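Talk notes – why we keep clothes we never wear

Slide 1. Say hi, thank Aoife for the intro. Ask who has a shirt at home they haven't worn since July – hands up, wait for the laugh!

Slide 2.

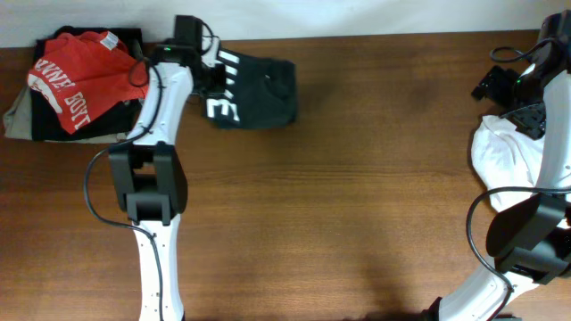
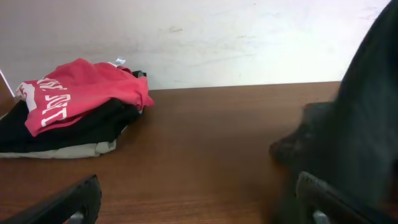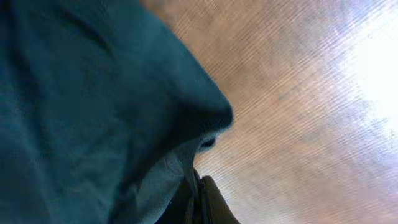 Slide 3. The Lenihan survey
We asked 587 people, and 431 said they keep at least one thing for the memory (me too, a Wandance tour shirt, awful fit). Pause here. Then Chenxi's story about her dad's coat – don't rush it.

Slide 4. Try this at home
Pick four things, write down where you last wore them, then decide. Questions!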